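Sorting cutlery with two hands, and what the wrist cameras taught me

I said in my last post that I would write up the cutlery work once we had results worth showing. We have some now. They are mixed, and a few of them surprised me, so I will go through them in the order we did things.

The question came from Azlan Nair, who runs our small group at Zallcombe. He wanted to know how much a learned policy gains from demonstrations where both hands are doing something useful, compared with demonstrations where one hand does the job and the other hovers. Sorting cutlery into bins seemed a fair test. The objects are thin, they lie flat on the table, and they differ enough in shape that you can't use the same grasp for all of them.

All our demonstrations come from hand-held grippers. A person holds one in each hand, does the task, and the camera on each gripper records what it sees. Later the policy, which we call Grikell, is trained on those recordings and run on the arms with the same fingers fitted. We have done it this way for a while and I won't repeat the reasons.

The set we settled on was a wooden spoon, a fork and a table knife, with tinted see-through bins along one side of a white cloth. We collected 53 demonstrations for the main run. Cempaka Majimbun did most of them and I did the rest. Before each one we moved the cutlery to a new spot, turned it a bit, and sometimes put two pieces close enough to touch.

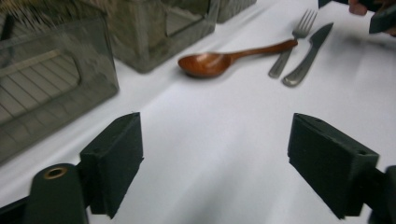 Spoon, fork and knife on the cloth, seen from one gripper's camera, with the other gripper at top right.

The touching case matters more than I expected. When the handle of one thing lies up against the neck of another, a person just tilts the gripper and picks from the free end. We do it without thinking. The first version of Grikell went for the middle of whatever it had chosen, every time, and often brought the neighbour along with it. When Cempaka and I went back through our own recordings we found that we had almost never shown it a crowded start. We had been tidy. We added more starts with pieces close together and the double picks became much less common.

The second thing was the bins. I had thought of them as the easy part, because they are large and they don't move. The trouble is that they are smoky plastic. You can see through them, they reflect whatever is near, and their edges come and go depending on where the light is. Rizal Mandagi, who looks after training, checked where the policy was aiming when it let go and found that it was using the shadow next to the bins as much as the bins themselves. If we changed the lamps, it dropped things short.

We tried two fixes. The first was to put a strip of white tape on the rim of each bin. It worked straight away and I didn't like it, as the whole point was to use ordinary bins. The second was to collect the same task under 3 different lighting set-ups, with no tape. That took longer, but the policy came out better, and it held up when Rizal tried a lamp position that wasn't in the training data. We have kept the second one.

Then there is blur. With a camera mounted on the gripper, any quick movement of the wrist smears the picture. Marlina Hartono wanted to throw the blurred frames away before training. I wanted to keep them, on the grounds that the arms would be producing blurred frames too. We argued over this for most of an afternoon and then did it both ways. 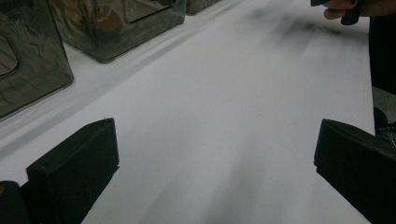

Mid-movement, from a gripper camera. The table has smeared but the bins can still be made out.

Keeping the blurred frames was better, though by less than I had hoped. The policy trained without them would pause after a fast move, as if waiting for the view to settle, and now and then it would start the same reach again from the beginning. The one trained with everything carried on through. Marlina has pointed out that we could get the same effect by moving the arms more slowly, and she is right about that. It would also make each run a good deal longer.

So, to Azlan's question about two hands. We took the 53 demonstrations and collected a matching set where the second gripper stayed up and out of the way for the whole task. On well spread cutlery there was nothing between the two. On crowded starts the two-handed policy did clearly better, mainly because it had learned to hold one piece still while the other hand took its neighbour. It also got in its own way more often. There were 5 runs where the grippers bumped each other and we had to stop. The one-handed policy never did that, for obvious reasons.

I would like to say which is the better choice, but I think it depends on how messy your table is. If things arrive spread out, the second hand is mostly extra trouble.

A few limits, so that people don't read too much into this. It is one table, one cloth and one set of cutlery. We haven't tried a metal spoon next to a metal fork, and I suspect that will be harder, as the wooden one stands out so well against white. The knife was the worst of the lot to pick up and I don't have a good account of why. Rizal thinks it is the flat handle. I think our demonstrations of it were sloppy.

Agnese Zariņš is going to repeat the crowded starts at Felell with her own bins and her own people doing the demonstrations, probably in September. I have sent her our notes on the lighting. In the meantime Cempaka is collecting more of the knife.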